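Tuesday, March 24, 2020
Hand unit 2, jaw pads and marker block

Quentin wants the slip on unit 2 written up as a calibration fault. I don't buy it. The calibration was redone Friday and the numbers came out the same as before, to the last digit I care about. What changed in March is the pads, the Davimley batch, and they went on over old glue.

Pulled both pads. Left one came away clean, right one left a ridge of adhesive along the outer edge. Scraped it, wiped it, let it sit over lunch. New pads on, pressed 7 minutes in the small vise with card on either side. The Davimley sheet says one minute. I have my doubts about the sheet.

Cycle counter read 1340 when I opened it. Last pad change is logged at 323, Hoarau's initials, no note on surface prep. Please write down what you cleaned with.

Jaw still closes a hair late on the right. Could be the linkage pin. Quentin says it was always like that, which I can't check, no one logged it. 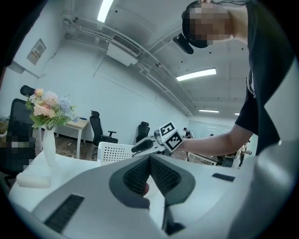
Marker block next. The Tanguy script reports good tracking whenever it finds one face, and I've stopped trusting that as a pass. On the unit held out toward the table there are two square markers set like faces of a small cube, so a tilted block could still give the script one clean face and get its green line. I want both faces checked against each other before anybody signs off. Same goes for the block on unit 2. Screws were finger tight, now snug, paint dot on each.

To do: pin play on the right jaw, gauge from the Loltureo drawer if it's back. Repeat the slip test with the old pads' weight. Leave calibration alone until then, Quentin.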